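Trustcombe robotics club shows its hand, and the bill

TRUSTCOMBE, April 9, 2022 – The student robotics club at Trustcombe has spent $1,696 since January on a project it calls Noiphan, and on Saturday it opened the doors so people could see what the money bought. The answer, so far, is a robotic hand that can pick up a rolled sock on most tries.

The club says the hand will one day tidy a living room without help. That is a big claim for a group that meets 4 hours a week, and the open house did little to back it up. Visitors got a 60-minute program, much of it slides. The hand itself was run for a short stretch at the end, with a student steering it from a laptop the whole time. Asked when it would work without someone at the keys, members said they hoped to have an answer by the end of the school year.

The project page lists the job as "household pickup." Soft things are fair game, hard things are on the list for later, and anything made of glass is banned outright.

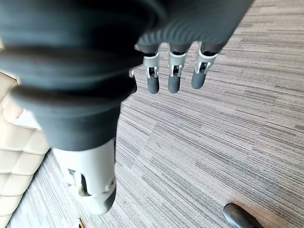
The Noiphan hand over the carpet, fingers down, with its white thumb in front.

By the club's own log, the hand closed on the sock and kept hold of it in 64 percent of tries last month. The log does not say how many tries there were, or how far the sock was carried. It also leaves out the times the students stopped a run early – a gap one parent raised during questions and did not get much of a reply to.

None of this makes it a bad student project. The members could explain how the finger joints bend and why the thumb was so hard to get right, and they did it without reading from notes. They were less sure about the software, a good part of which came from a free package called Jurine. How much of it they changed depends on which member you ask.

The trouble is the way it is being sold. The flyer promised "the end of chores." A poster by the door said the hand would be "ready for homes," with no date attached. Parents who have been asked to chip in for a second hand may want to see the first one put a sock in a drawer.

The club takes Noiphan to the Rorora student contest next. Entries there are scored on a timed pickup task, and teams may not touch the controls once the clock starts. The club has not yet posted a run under those rules.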